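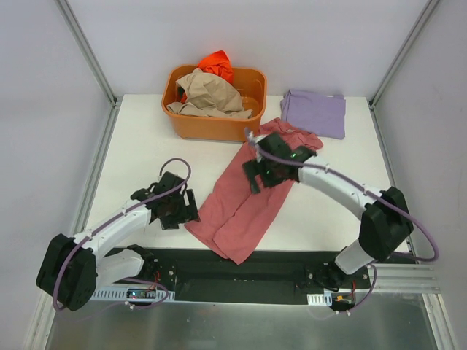 2026-08-22

Spent most of the day on the written rules for the folding cell. Regula wants them on one sheet before the Flerkstead people start their shifts, and the old version ran to 38 lines with the same thing said twice in places.

What we agreed:

Hands stay out of the enclosure while the arms have power. Loading and clearing the basket counts as hands in, so power off for that too.

Check the cables on both arms before the first run. They need enough slack for full reach and must not catch on the grippers.

If a garment slips, let the run finish and mark it failed. No reaching in to help.

Piyumi asked for a limit on failed runs in a row. I said three, she said 2, and we wrote 2. After that you stop and write down what the garment was.

We didn't settle who may restart after an emergency stop. At Mundoscombe it was only the person who pressed the button, and I liked that, but Regula says it won't work over a lunch break. Left blank for now.

Shirts took more than 2 pages of my notes, mostly collars. Need to type those up. Also ask Siu for the key to the power cabinet.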